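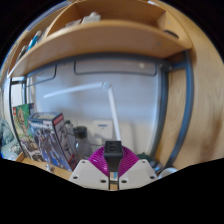

Warum biegt sich ein Brett?

Holz war früher ein Teil von einem Baum. Im Stamm liegen viele sehr dünne Fasern, fast wie ein Bündel Strohhalme. Durch sie ist das Wasser von den Wurzeln bis zu den Blättern gestiegen. Auch in einem Möbelstück aus hellem Holz, zum Beispiel in einem Regal mit offenen Fächern über dem Schreibtisch, muss das Holz noch arbeiten: Es trägt alles, was man darauf stellt.

Liegt etwas Schweres auf einem Brett, dann wird die obere Seite ein bisschen zusammengedrückt. Die untere Seite wird gezogen. Ein dickes Brett biegt sich weniger als ein dünnes.

Probiere es selbst! Lege ein Lineal aus Holz über zwei Bücher, die 22 Zentimeter auseinander stehen. Drücke mit einem Finger leicht auf die Mitte. Jetzt schiebe die Bücher näher zusammen und drücke noch einmal. Was merkst du?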